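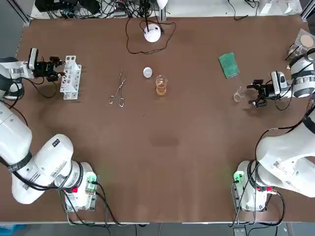
**Can two fingertip sets be compared in the same session?**

Two sets can be fitted at once, one per arm, and the controller logs each arm under its own channel. The arms can be run together or in turn.

# Tatmont Dual-Arm Evaluation Bench

The Tatmont bench is a two-arm tabletop station for comparing gripper fingertips, wrist camera positions and controller settings on small labware and light household objects. It is assembled and supported by Brirkberg and is available for purchase or for bench time at our lab. Specifications were last revised 10th October.

## What is in the base configuration

| Item | Base configuration |
|---|---|
| Arms | Two, mounted at the near edge of the table, left and right |
| End effectors | Two-finger adaptive grippers, one per arm |
| Wrist cameras | Ouali compact module, one per gripper |
| Controller | Gurkton bench controller, single enclosure |
| Wrist camera frame rate | 30 frames per second |
| Controller logging rate | 1,000 samples per second per arm |
| Wrist bracket mass, with fasteners | 234 g |
| Lighting | Desk lamp, repositionable |
| Stop controls | One per arm, plus software stop |

Grippers are supplied by the customer or ordered through us at list price. The bench is not tied to one manufacturer. An adapter plate drawing is available for any gripper with a standard round flange, and we will machine one-off plates for anything else. Gripper performance figures are the responsibility of the gripper manufacturer and are not reproduced on this page.

## Wrist camera

The Ouali module sits on top of the gripper body and looks forward along the fingers. The bracket is slotted, so the camera can be tilted without removing the gripper. Once the tilt is set, lock both screws and run the calibration routine again, even if the change was small. The routine uses the printed target in the lid of the tool case.

Field of view is fixed. The default tilt keeps both fingertips in the lower part of the image when the gripper is fully open. Customers who want to see more of the table tend to tilt the camera up until the tips leave the image, then find that the last part of an approach has no visual reference. We ship with the tips in view and recommend leaving them there for a first trial.

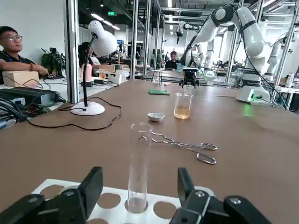
The steep-tilt bracket (ordered separately) points the camera closer to vertical in the normal picking pose. It gives less background and a more constant view of the table, at the cost of seeing tall items from above, where their height is hard to judge. For slender upright glassware we suggest the standard bracket. For flat or folded items either bracket will do.

Exposure is set per camera. Automatic exposure is available but is off by default, as a glass rim under a lamp can pull the whole image dark between one frame and the next. Set exposure once with the lamp where you intend to leave it. If the lamp is moved during a comparison, note it in the log; the controller has a free-text field for this.

## Fingertips

Three fingertip types are stocked.

- **Flat, bare.** Matte black, no pad. The reference set. Use this first.
- **Flat, padded.** Same profile with a replaceable elastomer face. Better hold on smooth glass, slower release on fabric.
- **Slanted.** Narrower at the tip. Intended for picking from a surface where there is little clearance beside the object.

Tips are changed with the hex key in the tool case. Torque values are printed on the inside of the case. After a change, home the gripper so the controller can re-read the closed position. Skipping this step gives an offset in the width readout, which then appears in the results as a difference between tips.

Pads should be wiped with the supplied cloth between glass trials. Solvent shortens their life. Worn pads go shiny before they split, and a shiny pad should be replaced even if it still grips.

## Object sets

A comparison is only as good as the objects used in it. We supply two sets and customers are free to bring their own.

The **labware set** covers upright glass, a rack, shallow dishes and tongs. It is meant for pick, place and insertion work. Liquids may be used in small quantities if a tray is kept within reach and the lamp is unplugged from the near outlet.

The **household set** mixes cloth, clear glass and small rigid parts. It is harder for the cameras than it looks on paper. Thin rods and pegs are easy to see and awkward to pick, and clear glass is the reverse.

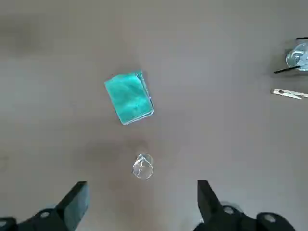

Layouts are stored as overhead reference images. At the start of each trial the controller shows the stored layout over the live image at 40 per cent opacity and the operator moves items until the two agree. This takes longer than placing by eye. It also means a trial can be repeated by a different operator on a different day with a layout close enough to compare.

Do not change the object set partway through a fingertip comparison. If a piece is broken or lost, finish with both tip sets on the reduced layout and discard the earlier runs.

## Controller

The Gurkton controller handles both arms, both grippers and all camera streams on one clock. Log files are plain text with a header block giving fingertip type, bracket type, exposure, grip force setting and operator initials. Video is stored separately and matched by timestamp.

Three control modes are provided:

1. **Hand-guided.** The operator moves the arm directly and the path is recorded.
2. **Remote.** Paired input handles drive both arms. Force feedback is optional and can be scaled.
3. **Playback.** A recorded path is repeated at full or reduced speed.

Playback is the mode to use for fingertip comparison. The path stays the same and the tips change, so most of the variation left is in the grip. Remote mode is better suited to comparing cameras, where what the operator can see affects what the operator does.

Grip force is set as a percentage of the gripper's own range. The percentage does not transfer between gripper models. If two models are being compared, set each one by closing on the load cell in the tool case and matching the reading.
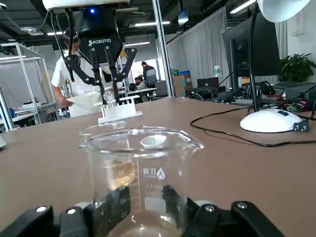 Side grips on glassware need their own camera check before any force comparison is started. A vessel held low between the fingers takes up the middle of the wrist image and everything past it has to be seen around or through the walls. Printed graduations make a useful focus and exposure test in this position: on a small beaker with white markings, the curve of the glass leaves numbers such as 60, 40 and 20 only partly readable, and an exposure that washes them out altogether is too high for the rest of the trial. Repeat the check with the second arm in its working pose, as its gripper may sit in the background of the first camera's view.

## Site requirements

- A level table with clear access from the near side. The arm bases bolt through steel plates; clamp mounting is not supported.
- A separate circuit for the arms. Cameras and lamp may share with the controller.
- Cable slack at each wrist sufficient for full rotation. Loops should be tied back along the arm and kept off the work surface where possible.
- Fixed room lighting. Daylight from one side is tolerated by the cameras but makes glass results hard to repeat.

The table surface can be any colour. A plain matte finish is preferred. Scuffs and stains do not affect calibration, but a strongly patterned top will interfere with the layout overlay.

## Known limitations

The width readout is less reliable near fully closed. Thin fabric may register as an empty grip, particularly with padded tips, and such trials should be scored from the video.

The layout overlay does not compensate for lamp glare on wet glass.

Hand-guided recordings made with the steep-tilt bracket cannot be played back with the standard bracket fitted unless the tool mass is updated first. The controller gives a warning but does not block the run.

## Bench time and orders

Bench time includes the base configuration, one change of brackets and all stocked fingertips. Customer grippers should arrive ahead of the session so the adapter can be checked. Send a flange drawing and the communication manual with the booking form.

Replacement pads, brackets and tool cases are sold individually. Technical enquiries and adapter drawings are handled by Dindo Castillo at Brirkberg; please quote the controller serial number where there is one.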